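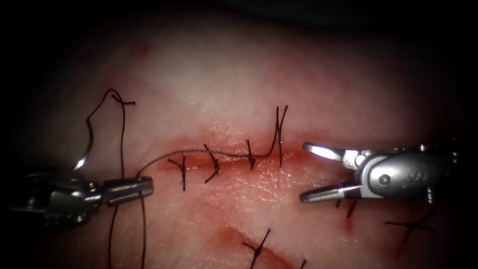
4 min read

4.2 Thread, and what it tells us about the mending basket

Figure 2. Suturing on a tissue pad with two instruments: a needle driver at the left, an open grasper at the right, and a row of four interrupted sutures on the upper incision.

When we first started asking people in Lostodden which jobs around the house or the workshop they would gladly hand over to a machine, we expected dishes and floors, and we did get plenty of those, but mending came up far more often than either of us had guessed (buttons, hems, the torn corner of a tarp, the seat cover that has been waiting since September). So it seemed only fair to look closely at the one kind of sewing that robot arms have been practising for years, and to ask how much of it would carry over to a kitchen table or an upholsterer's bench.

The short answer is that the needle is the friendlier half of the problem. A curved needle is stiff, it keeps its shape, and once the jaws have hold of it the arm has a pretty good idea where the tip is. Thread is another matter altogether. In Figure 2 a loose loop wanders up and over to one side of the needle while a long tail hangs down in two strands, and anyone who has ever sewn on a button in poor light will feel some sympathy. The knots differ from one another as well: the fourth has two long tails standing up in a narrow V, and the other three are trimmed much shorter.
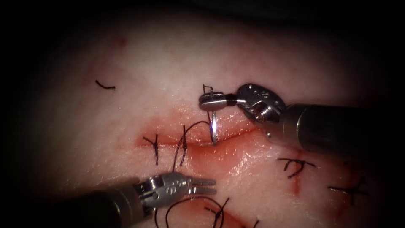

Urmas Grīnberga, who went through the Skekance trials with us, scored each stitch in 2 parts, placing the needle and managing the slack, and we have kept his split for the sewing chores in Section 5. Of the 36 stitches he scored, 21 were passed on both parts. Most of the others lost their mark on the slack, usually when a loop strayed close to the second instrument and the operator or the controller had to stop and think about it.

We would be cautious, all the same, about reading this as good news for the mending basket. A tissue pad stays where you put it, the lighting is generous, and the cut is in plain view. A shirt does none of those favours; it slides and folds, and hides its own seam. Dalia Ozoliņš ran the Nambiar cloth tasks with the same scoring sheet and found herself adding a third column, for fabric that had moved before the needle got there. We take up her results next, along with the Jemel workshop's canvas repairs, where the material is heavier and behaves a good deal better.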